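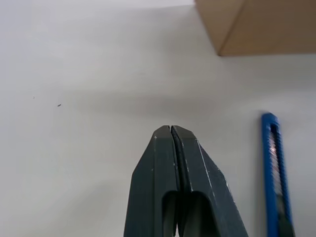 Samina Memon objetó, al revisar una versión previa de este trabajo, que la apertura medida por el encoder debería bastar para decidir si hay agarre, y que añadir la cámara de muñeca complica el planificador sin necesidad. La objeción es razonable para objetos gruesos. En nuestro caso, la lectura de apertura con los dedos cerrados en vacío (figura 1) y la lectura con un objeto delgado sujeto de canto caen dentro de la misma banda de ruido, y el umbral que separa ambas situaciones cambia con el desgaste de los dedos.

### 4.2 Verificación del agarre

El módulo de verificación, que en el código aparece como `tallano_check`, se ejecuta entre la primitiva de cierre y la de elevación. Recibe tres entradas: la apertura de la pinza, la corriente del motor y la imagen de la cámara de muñeca. Devuelve uno de tres estados (`vacío`, `sujeto`, `indeterminado`). El planificador Lisasar solo encadena la elevación cuando recibe `sujeto`; con `vacío` vuelve a la fase de aproximación y con `indeterminado` repite la consulta.

La imagen se recorta a una región fija respecto de la pinza, que incluye las puntas de los dedos y la franja de mesa situada delante de ellas. La calibración entre cámara y dedos es rígida, de modo que el recorte no depende de la postura del brazo. Esto simplifica el clasificador, pero introduce una fuente de error: un objeto apoyado en la mesa junto a la pinza puede entrar en el recorte y confundirse con un objeto sujeto. La figura 1 corresponde a esta situación, con un cúter azul a la derecha de los dedos, separado de ellos, y ningún objeto entre las puntas.

Para reducir este error, la red recibe además una máscara binaria de los dedos, generada a partir del modelo geométrico de la pinza y de la apertura medida. Se exige que la región segmentada como objeto toque la máscara por la cara interior de ambos dedos. Un contacto con la cara exterior no cuenta. La figura 2 recoge el caso contrario al anterior: un objeto azul, largo y plano, sujeto entre los dos dedos y visto de canto, con cartón y un cuadrado rojo detrás.
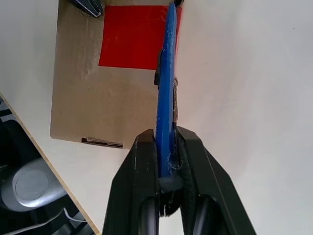

La segmentación por color resultó insuficiente cuando el fondo contiene regiones saturadas, y por ello se sustituyó por una red ligera entrenada con 363 episodios etiquetados a mano. Kausar Satti realizó el etiquetado y fijó el criterio para los casos dudosos: si el anotador no podía decidir con la imagen, el episodio recibía la etiqueta `indeterminado`, aunque el registro de corriente sugiriera otra cosa.

La inferencia tarda 35 ms en el ordenador de control, y el nodo publica su estado a 10 Hz. El estado final se obtiene por votación sobre una ventana de seis imágenes consecutivas. Con ventanas más cortas aparecían cambios de estado durante el asentamiento de los dedos, y el planificador abortaba elevaciones correctas.

La corriente del motor se usa solo como condición de entrada. Mientras no se estabiliza, el módulo no evalúa la imagen y mantiene el estado anterior. Los parámetros de estabilización se leen del archivo de configuración de Walar, el controlador de bajo nivel, y no se ajustaron por objeto.

Queda sin resolver la rotación del objeto dentro de la pinza. El módulo informa de que hay contacto en ambas caras, pero no estima la orientación, y la primitiva de colocación supone que es la misma que en el momento del cierre. En la sección 5 se mide el efecto de esta suposición sobre el error de colocación.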